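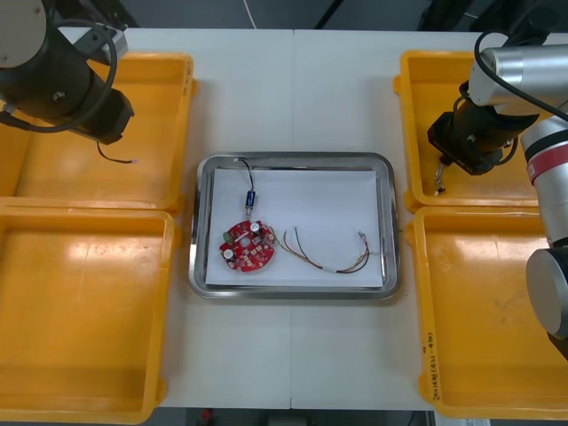

Murali Poojary discorda: para ele, quem chega a Plornmont sem mapa em papel perde a primeira hora, e a sinalização do centro não compensa essa falta. Foi a objeção que deixou ao meu relatório anterior, e serviu de ponto de partida para a visita seguinte, feita no dia aberto do centro de orientação ao visitante. Passo a registar o que apurei.

Última atualização: 17 de agosto de 2021

O centro ocupa o rés do chão de um antigo armazém junto à estação. A entrada faz-se pelo lado do rio, o que não está indicado em quem vem do comboio; contornei o edifício no sentido errado antes de encontrar a porta. O dia aberto incluía uma apresentação do sistema de sinalização pedonal, uma visita à oficina de placas e um percurso de ensaio pela parte velha da cidade.

A apresentação esteve a cargo de Nisha Bajpai. O sistema chama-se Tivus e assenta em postes numerados, colocados nos cruzamentos onde o peão tem de tomar uma decisão. Cada poste indica o destino principal, o destino secundário e o tempo de marcha, nunca a distância. A rede tem 200 postes. Os números crescem a partir da estação, de modo que quem se perde pode regressar seguindo a ordem decrescente, mesmo sem saber ler a língua local. O princípio é simples e está bem documentado no folheto, disponível em duas línguas.

A regra tem uma exceção, que o folheto omite. Na colina, a numeração foi acrescentada mais tarde e salta entre ruas paralelas. Bajpai confirmou o problema e disse que a correção está prevista para setembro.

A oficina é gerida pela Stefanou, que produz as placas e repara as danificadas. O fundo é azul-escuro, os carateres são brancos, sem serifa, e o símbolo da estação repete-se em todas as placas que apontam nessa direção. Perguntei pela legibilidade noturna. As placas são refletoras, mas o reflexo depende de uma fonte de luz próxima, e há becos onde o candeeiro mais perto fica para lá da esquina. Quem circular a pé depois do jantar deve levar lanterna ou telefone carregado.

O percurso de ensaio durou duas horas. Éramos 13 participantes, divididos em grupos, sem telefone e com um destino atribuído à partida. O meu grupo devia chegar ao mercado coberto pela travessia antiga. Até à praça do tribunal não houve dúvidas. Depois dela, o poste seguinte estava encoberto por um andaime e seguimos em frente quando devíamos ter virado à esquerda. Demos pelo erro no poste seguinte, cujo número não correspondia à sequência, e voltámos atrás. A numeração cumpriu a sua função: detetar o desvio foi rápido. Já perceber onde tinha começado exigiu discussão.

Ensaiei também a aplicação Zotness, que cobre a mesma rede e funciona sem ligação de dados, desde que o mapa seja descarregado antes. A posição calculada atrasa-se nas ruas estreitas e chegou a colocar-me do outro lado do canal. Para confirmar um cruzamento é preferível introduzir o número do poste à mão – a aplicação aceita-o e devolve de imediato a localização.

Quanto à objeção de Poojary, dou-lhe razão em parte. O mapa em papel distribuído no balcão mostra os canais e as pontes com mais clareza do que a aplicação, e na colina é o único recurso fiável até a numeração ser corrigida. Na zona plana não senti a falta dele.

Notas práticas para quem repetir a visita: o balcão fecha à hora de almoço; os cacifos da estação só aceitam moedas; o mapa é gratuito, mas tem de ser pedido. Convém fotografar o primeiro poste à saída do alojamento, para saber a que número regressar. A ponte pedonal a norte do mercado estava encerrada para obras e o desvio pela margem não tem postes.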